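The Foam Board on the Kitchen Table

Shape sorters used to be noisy. Pegs went into a hard box, rattled to the bottom and got dumped out again, usually at six in the morning. A growing number of parents and preschool teachers now prefer the foam version, a thick slab with openings cut into the top.

The idea is the same as it ever was. A child picks up a piece, turns it over and looks for the place where it belongs. The circle is the first one most toddlers manage, as it fits whichever way it is held. Squares come later. Stars take longer, and an L can keep a four-year-old busy through most of breakfast.

At the Pristau preschool, where the toy shelf was cleared and restocked last June, the foam boards are kept at floor level. There are 32 children in the building and eight boards to go around, so some sharing is required.

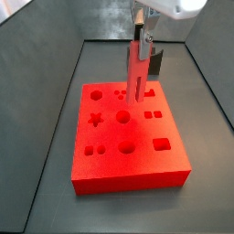 Lorraine Lowther would start with fewer shapes. Give a two-year-old three holes and cover the rest with a dish towel, she suggests, and take the towel away when the child starts pulling at it.

Small pieces are the main thing to watch. Anything that fits entirely inside a child's mouth should stay put away until the child is past that stage, and foam should be checked for bite marks and loose crumbs. A torn corner is reason enough to throw a board out.

Cleaning is simple but slow. Wipe the top with a damp cloth and mild soap, then go into each opening with a cotton swab. Press the block between two towels and stand it on its side overnight. Dust collects at the bottom of the smaller holes, and a vacuum hose held close will get most of it.

Pieces go missing. Skuvora, a toy library that lends 70 puzzles and sorters, keeps a jar of strays by the door and lets families look through it when they return something.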